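Plastcombe's rain year, and what the new gauge made of it
Sunday, December 31, 2023

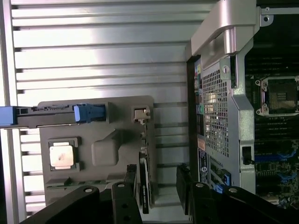

What a finish to the year for anyone who likes watching the sky! The drizzle that sat over Plastcombe for most of the week finally gave way to a proper front, and the gauge up at Dondach caught the lot. I spent a happy evening going back through the readings (there are 3,462 of them now, which even I found a bit much), and the wet spell in April still stands out a mile. Working through that many used to mean pencil and squared paper. These days it comes down to small parts like the square, silver-topped processor chip sitting in its grey tray, and I still find that a marvel.

The Dronano forecast page did well with the timing of the front, though it had the heaviest rain too far west, and the hills near Nigatu got more than anyone expected. Around 400 of you now look at our daily readings, so thank you, and do keep sending in your own totals. Two of our garden gauges need new funnels before the spring. If you have a spare, drop us a line, and please empty your gauge at nine tomorrow morning as usual!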